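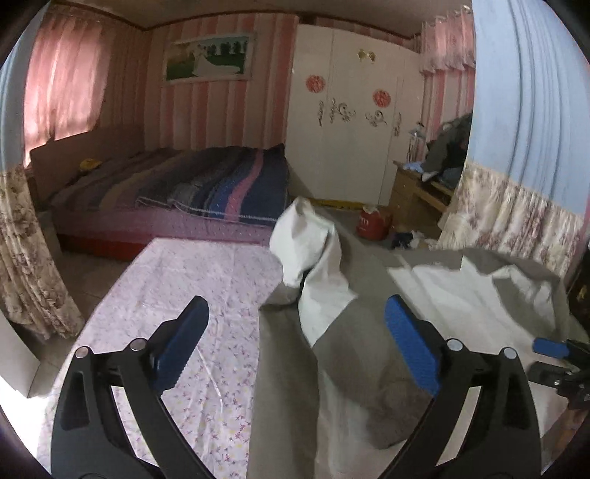 Home | News | Council | Letters | Archive

April
By Réka Pálfi

Councillor Aidan Hegarty has asked the standards panel at Costello town council to look into remarks made by the council leader, Malachy Noonan, during last month's budget meeting.

Hegarty says Noonan told him to "sit down or go home" when he tried to ask about the sale of the old Sarna library, which opened in 1887. The remark doesn't appear in the published minutes. Two other councillors have written to the panel to say they heard it.

Noonan accepts that he spoke sharply but says Hegarty had already used up his time and was ignoring the chair. He has offered to meet him in private. Hegarty wants an apology in the chamber.

The sale was approved by 7 votes to 5. A petition against it, signed by 2872 residents, was handed in before the meeting but was not read out. Liya Demissie, who organised the petition, said she had been told it would be taken under public business.

The council clerk, Unai Segura, said petitions received after the agenda is printed are held over to the next meeting, and that this one will be taken then.

The panel can recommend an apology or extra training but cannot remove a councillor from office. It will meet in the Coson Road offices at 6.30 pm, and members of the public may attend.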